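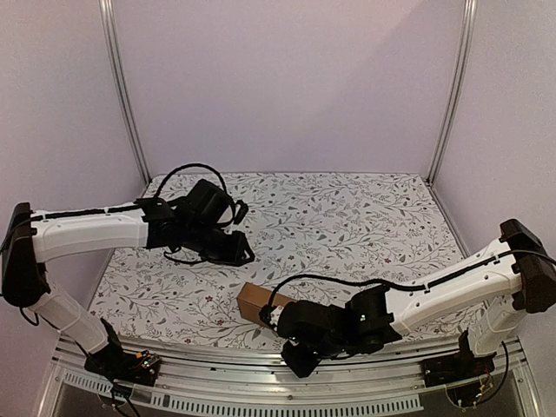
Boletín de la Sociedad Herpetológica de Gonton
Noticias de campo

Localizada una segunda población reproductora de salamandra de arroyo en la cuenca alta del Dewan

La Sociedad Herpetológica de Gonton comunica a sus socios y colaboradores la confirmación de una segunda población reproductora de salamandra de arroyo en la cuenca alta del río Dewan, aguas arriba del puente de Plarnivgate. Hasta la presente campaña, la única localidad con reproducción comprobada dentro del ámbito de trabajo de la Sociedad era el manantial de Esness, objeto de seguimiento anual por parte de la sección de anfibios.

El hallazgo se produjo en abril, durante los muestreos nocturnos que dirige Noreen Lodhi. El equipo recorrió 17 tramos de cabecera, seleccionados por la pendiente, la cobertura arbórea y la ausencia de peces en los registros anteriores. En tres de ellos se observaron larvas de distintas tallas, y en uno se encontraron además dos hembras adultas bajo bloques de arenisca, en la orilla izquierda. El recuento total de larvas ascendió a 352, cifra que debe entenderse como un mínimo, dado que los tramos de mayor caudal no pudieron prospectarse en toda su anchura.

La presencia de larvas de segundo año junto a otras recién eclosionadas indica que la reproducción no es un hecho aislado de esta primavera. La identificación se realizó a partir de la forma de la aleta caudal y del patrón de manchas del costado, y fue revisada de manera independiente por Tariq Mengal y Pin-yu Yau. No se retuvo ningún ejemplar. Los adultos se midieron y se fotografiaron por la cara ventral, y se devolvieron al punto exacto de captura antes del final de la noche.

Queda por resolver la relación entre este núcleo y el de Esness. Las dos cabeceras pertenecen a vertientes distintas y están separadas por un collado seco, con pastos abiertos, que en principio no parece favorable al paso de adultos. Mehwish Orakzai, responsable del archivo de la Sociedad, ha localizado en los cuadernos de campo antiguos una anotación sobre «salamandras oscuras, de cola larga» en un abrevadero próximo al collado - sin fecha legible y sin dibujo que la acompañe - que podría corresponder a la especie. La anotación no se ha incorporado a la base de datos y figura, por el momento, como cita dudosa.

Por lo que respecta al estado del hábitat, los tres tramos con larvas conservan un bosque de ribera continuo y un lecho de grava con escaso sedimento fino. En el situado más abajo se aprecia, sin embargo, el pisoteo del ganado en la orilla derecha, así como una captación de agua con manguera cuya titularidad se desconoce. La Junta ha remitido escrito a la comunidad de pastos para solicitar el cierre temporal de ese acceso durante los meses de desarrollo larvario, y se encuentra a la espera de respuesta.

De acuerdo con la norma aprobada para las especies sensibles, las coordenadas no se harán públicas. Los socios que precisen los datos para trabajos de investigación o informes ambientales podrán solicitarlos por escrito a la secretaría, con indicación de la finalidad y del nivel de detalle requerido.

Se ruega asimismo a quienes visiten la zona que observen las siguientes indicaciones:

No levantar piedras dentro del cauce ni en la franja de orilla. Las que se muevan accidentalmente deberán colocarse en su posición original.

Desinfectar botas, vadeadores y redes antes de entrar en el valle y al abandonarlo. El protocolo completo y la solución desinfectante están disponibles en la sede.

Evitar el tránsito por los tramos señalizados con cinta verde, que corresponden a las parcelas de seguimiento.

Comunicar los ejemplares muertos o con lesiones en la piel, sin recogerlos, e indicar el lugar y la hora de la observación.

La próxima salida a la cuenca del Dewan tendrá lugar un domingo, con punto de encuentro en el aparcamiento de Plarnivgate, y estará coordinada por Jacqueline Joly. El número de plazas es limitado y tendrán preferencia las personas que hayan completado el curso de manejo de anfibios. La fecha se comunicará a los inscritos con antelación suficiente, en función del caudal. Las inscripciones se formalizan en la secretaría de la Sociedad, en el horario habitual de atención.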